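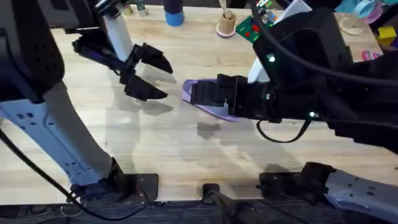 The joy of a proper password clear-out

Fengying Yin had one password for nineteen years. It began as the name of her first cat, picked up a capital letter when a bank insisted, and later gained an exclamation mark when a shop did. By the time she sat down to sort out her accounts last April, with a pot of tea and a notebook, it was opening her email, her gas bill, two photo sites and a forum about narrowboats she hadn't visited since her son was at primary school.

"I knew it was bad," she says. "I just thought fixing it would take a month and make me cross."

It took her four evenings, and she enjoyed it so much that she now runs a drop-in at the library in Fondside, where people bring their phones and their guilty secrets. I went along expecting a dry hour. I stayed until they turned the lights off!

The first thing she asks everyone is which account they would least like to lose. Most people say the bank. Fengying thinks it should be the email, and once she has explained why you can feel the whole table sit up. Almost every website you use will let you reset your password by sending a link to your inbox. Somebody who gets into your email can work through the rest of your life at their leisure, shop by shop, and the bank at least has a fraud department. So the email goes first, with a long new password used nowhere else, and with two-step sign-in switched on before you touch anything else.

Then comes the password manager, and here she is a joy to listen to, because she was once the biggest sceptic in the room. Putting every password in one place sounded mad to her. What changed her mind was a stolen list. Her old cat password turned up in a batch taken from a small online shop in Plarkville – a place she'd bought one lampshade from – and within a fortnight somebody had tried it on her email, her auction account and her supermarket delivery slot. The crooks hadn't guessed anything. They had simply taken a key that worked on one door and walked down the street with it.

A manager gets round this by making up a different password for each site, long and ugly, and remembering them all for you. You learn one good one, for the manager itself. Fengying likes a string of unrelated words, at least four, chosen by opening a book at random and pointing. "Don't use a song lyric," she tells a man in a cycling jacket, who looks crestfallen. "And don't use the example I'm about to write on the board."

What about a notebook? I'd assumed she would be stern about paper, but she is cheerfully relaxed. A book in a drawer at home can't be read by a stranger on the other side of the world. It can be lost, or read by a nosy lodger, and it won't notice when a website's address is slightly wrong, as a manager often will by refusing to fill the box in. Still, for her neighbour Tian, who is eighty-one and hates apps, a notebook full of different passwords has been a huge step up from one password and a good memory.

The next job is the fun one, at least if you like emptying cupboards. Search your inbox for "welcome" and "confirm your account" and see what comes up. I tried it that night and found a ringtone shop, a school reunion site and 500 unread messages from a company that sells trellis. You needn't close them all at once. Fengying does seven at a sitting, deleting the account where she can and changing the password where she can't, and she takes out any saved card details on the way past.

Last of all, print your recovery codes. These are the spare keys you're offered when you switch on two-step sign-in, and nearly everyone clicks straight past them. A woman who had come over from Eston had done just that, then dropped her phone in a canal. It took her weeks to get back into her own calendar. She now keeps her codes in an envelope with her passport, and she has put a second copy at her sister's.

The drop-in runs all through the winter, from half past five. Bring your charger, as the plugs fill up early and the biscuits go even faster.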